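Inès Boyer Wants You to Buy Less Fruit

Inès Boyer has sold fruit in the Wiltness covered market for 13 years, and she starts our talk by complaining about apples.

"People buy them by the bag and then they're surprised when half go soft," she says. "Buy four. Come back on Thursday and buy four more. I'm not going anywhere."

Boyer took over the stand from Dörte Wegener, who ran it for most of her working life and still comes by in the mornings to drink coffee and disagree with the prices. The business is small. In a good week Boyer moves 900 pounds of fruit, most of it from the Jacquet orchards north of town, with citrus coming in through a wholesaler in Denari.

She didn't plan on any of it. She was keeping the books for a furniture store when Wegener asked if she could cover two Saturdays in April. "I said yes to two," Boyer says. "Then her hip was bad and it was six. By summer I had my own apron."

Her advice on storage is short. Plums can sit out until they give a little near the stem, and then they belong in the refrigerator. Apples should go in the cold right away, in a drawer of their own if there is one. She doesn't wash anything until she is ready to eat it.

"The dusty look on a plum is called bloom," she says. "It's natural and it helps keep the fruit. Customers rub it off with their thumbs to see the color. I used to say something. Now I let them."

Apples and plums share a tray in plenty of kitchens, and she has no quarrel with that for a day or two.

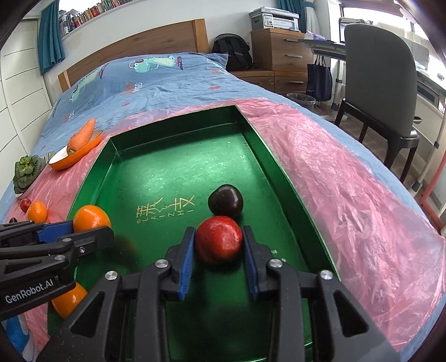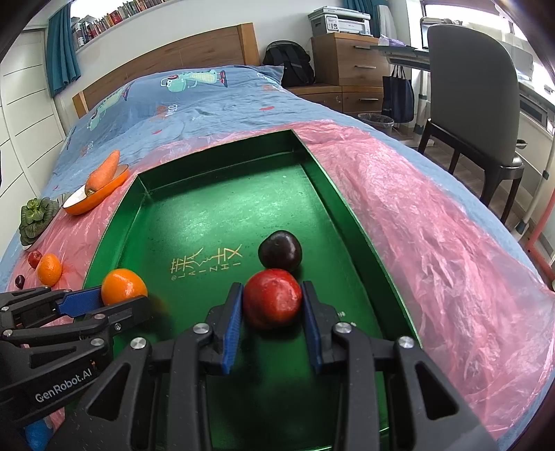

Rent and the winter months

The harder subject is money. Stand rent at Wiltness went up by $165 a month this year, and January and February barely cover it. Boyer has started selling jam made by a cousin in Itow, which keeps well and brings in people who would otherwise walk past.

"Jam pays for the lights," she says. "I don't love selling jam."

Wegener, listening from a stool behind the register, says she never sold jam. Boyer says rent was lower then. They have clearly had this talk before.

Asked if she would take on a helper, Boyer says she has thought about it — mainly for the early deliveries, which start at five. For now she does them herself and closes on Mondays.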